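Projekte > Studienprojekte > Robotik und Automatisierung > Abschlussberichte

Projektbericht: Stofffalten aus Greiferdemonstrationen lernen

Studienprojekt, Masterstudiengang Mechatronik, Hochschule Plekitz

1. Aufgabe

Im Projekt Todisico sollte untersucht werden, ob sich das Falten kleiner Stoffstücke aus Aufnahmen mit handgeführten Greifern lernen lässt. Als Vergleich diente der von Hand programmierte Ablauf aus dem Vorgängerprojekt Dresirel. Dieser kommt mit glatten, einfarbigen Tüchern zurecht, bricht aber bei bedruckten Stoffen oft schon bei der Kantensuche ab.

2. Datenaufnahme

Insgesamt liegen 643 Demonstrationen vor. Nach der Durchsicht wurden 163 davon aussortiert, meist wegen verdeckter Fingerspitzen oder fehlerhafter Lageschätzung. Gearbeitet wurde beidhändig mit 2 Greifern, die Kamera sitzt jeweils am Werkzeug. Die Aufnahmen entstanden in Wohnräumen, damit Untergrund und Licht stärker wechseln als am Labortisch.

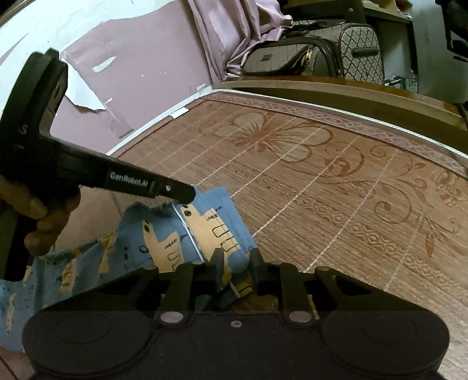
Abb. 1: Bedrucktes Tuch auf gemusterter Matte, Sicht der Kamera am Greifer. Links der zweite Greifer.

Gemusterte Unterlagen waren für die Auswertung der schwierigste Fall. In Abb. 1 tragen Tuch und Matte kräftige Motive, die Stoffkante hebt sich dort vor allem durch das einfarbige blaue Band ab. Solche Aufnahmen wurden im Trainingssatz belassen.

3. Training und Ergebnis

Das Modell sagt aus den Bildern beider Kameras die nächsten Greiferbewegungen und die Öffnungsweiten voraus. Trainiert wurde in 5 Läufen mit verschiedenen Startwerten. Auf einfarbigem Untergrund war das gelernte Verfahren dem Ablauf aus Dresirel ebenbürtig, auf gemustertem Untergrund deutlich besser. Die Streuung zwischen den Läufen blieb klein.

Häufigster Fehler war das Greifen beider Stofflagen, wenn nur die obere angehoben werden sollte. Eine Kraftmessung in den Fingern fehlt bisher. Dicke Stoffe wurden nicht getestet.

4. Offene Punkte

Die Zeitstempel der beiden Greifer laufen bei längeren Aufnahmen auseinander und müssen nachträglich abgeglichen werden. Das Skript dazu liegt im Projektordner, die Dokumentation wird bis Januar ergänzt.

Kommentare

brinkmann: Wurden die Unterlagen zwischen Training und Test getrennt?

Projektteam Todisico: Ja, alle Testunterlagen kamen im Training nicht vor. Bei den Tüchern gilt das nur für einen Teil.

mechatronik_ws: Wir hatten das Problem mit den zwei Lagen auch. Flacher anfahren hat bei uns etwas geholfen.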